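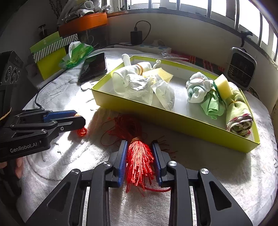 Hurkley Smallholders' Club

So the lambing is finally done and I have my evenings back, which means I can catch up on the thing I've been promising to write since April: the great hedge project. Get a cup of tea, this is a long one.

If you've been reading for a while you'll know that our bottom field runs down to the Riltwood road, and that the boundary there has been a wire fence and a prayer for as long as we've had the place. The ewes lean on it. The wind comes straight through it. Last winter a whole stretch lay down flat in the night and I spent a very cold breakfast time fetching sheep out of next door's winter wheat (sorry again, Mahmoud).

It was Mahmoud Zaki who talked me into a hedge in the end. He's got the arable land on that side, and he planted his own top boundary nine years back, so I went round to have a nose at it. It's lovely! Thick right down to the ground, full of sparrows, and he says his soil stays put on that slope now when it used to wash out of the gateway every time it rained hard. I was sold before we'd got to the far end.

Then came the sums. I paced it out, then did it again properly with a tape, and got 119 metres. At five plants to the metre in a double row that comes to 595, so I ordered 600 and felt very clever about my five spares. Reader, I needed more than five spares. The dog sat on two of them before they were even out of the trailer.

We went for mostly hawthorn, with blackthorn, hazel, field maple and a bit of dog rose mixed in. They were bare-root whips from El Idrissi, the nursery over at Godport, and I can't fault them. Good fibrous roots, properly bagged, and the man on the phone talked me out of the bigger plants I thought I wanted. The small ones catch up, he said, and they don't rock about in the wind while they're trying to settle. Cheaper too, so I didn't argue.

Planting took us four days with a lot of stopping for soup. We cut slits with a spade, popped the roots in, heeled them shut and moved along. My back has views on it. The guards took longer than the plants did, and if I did it again I'd buy better canes, as half of ours snapped when we hit stones, and there are a LOT of stones down there.

Now for the bad news. I walked the line in June with a notebook and found 43 dead ones. Most were at the wet end by the ditch, where it sat in water for weeks after we planted, and I think the hazel hated it most of all. A few more were voles, the little devils, who'd got in under the guards and nibbled all the way round the stem. I'll fill the gaps this winter and try some alder or willow at the soggy bit and see if that's happier.

The rest are romping away, though. Some of the hawthorn has poked out of the top of the guards already, and I've been down there most evenings pulling grass away from the bottoms. I did put mulch down but I ran out two thirds of the way along, and you can see exactly where from the road. More woodchip is on the list.

A couple of you asked about keeping the sheep off it. We've moved the new stock fence a good metre and a half into the field, which felt like giving away a lot of grass, but a ewe has a surprisingly long neck when there's something green on the other side. So far they've only managed the odd leaf.

I'm hoping to have a go at laying it myself when it's tall enough, so if anyone in the club has a billhook they'd part with, or knows of a beginners' day that isn't miles away, leave me a comment. Next time I'll tell you about the hay, assuming it ever stops raining long enough for us to cut any.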